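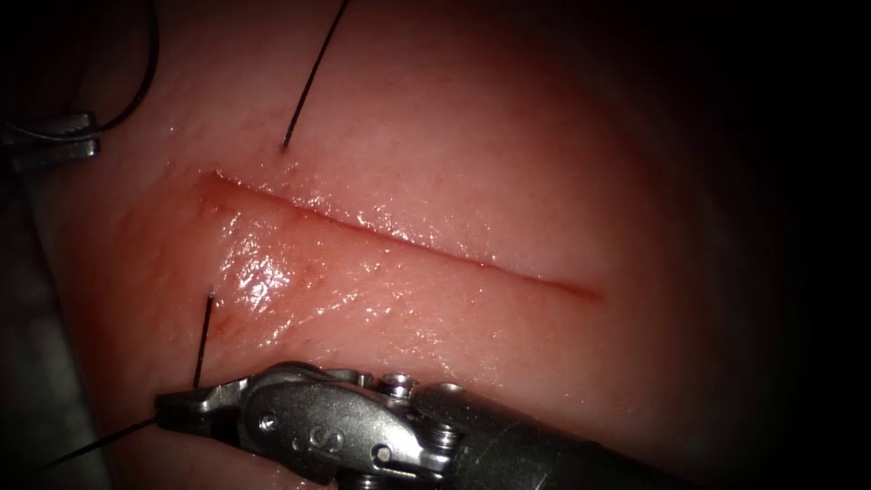 Unit 13: Wound Healing and Closure

Course coordinator: Mirjam De Graaf
Laboratory instructor: Arnout Dijkstra

Students are expected to have read the unit on the structure of skin before the lecture. Terms introduced there are used without further definition.

1. Phases of healing

Bleeding is controlled first. Vessels narrow, platelets gather at the site, and a clot forms. Inflammation follows, bringing white cells that clear bacteria and damaged tissue. The area becomes red, warm, and swollen, and these signs alone do not indicate infection.

During the next phase, fibroblasts lay down collagen and new vessels grow into the wound. Surface cells migrate inward from the edges. Remodeling may continue for a year or more, and the scar does not regain the full strength of uninjured skin.

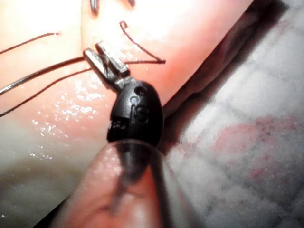

Figure 2. Instrument jaws over soft tissue.

2. Types of closure

Primary closure brings the edges together soon after injury. It suits clean wounds with little tissue loss. Secondary healing leaves the wound open to fill from the base. Delayed primary closure is used when contamination is a concern; the wound is observed for several days and then closed.

Tension at the edges reduces blood supply. Students should be able to explain how deep stitches lower the load on the skin.
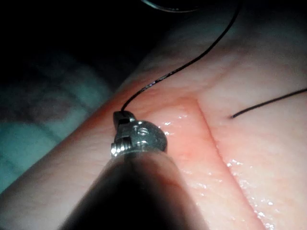

Suture materials are grouped by whether the body absorbs them and by whether they consist of one strand or several. Single strands pass through tissue with less drag, while braided materials are easier to knot. Color is a practical matter as well: a thin black thread, such as the one at the instrument tip, stands out against pink material and is easier to find at removal. Size is stated separately and should be recorded with the material.

3. Assignment

Submit a report of no more than 1000 words comparing primary and secondary healing. The report counts for 30 percent of the unit grade and is due on the last Friday in June. Requests for an extension should be addressed to Ilse Mertens before the due date.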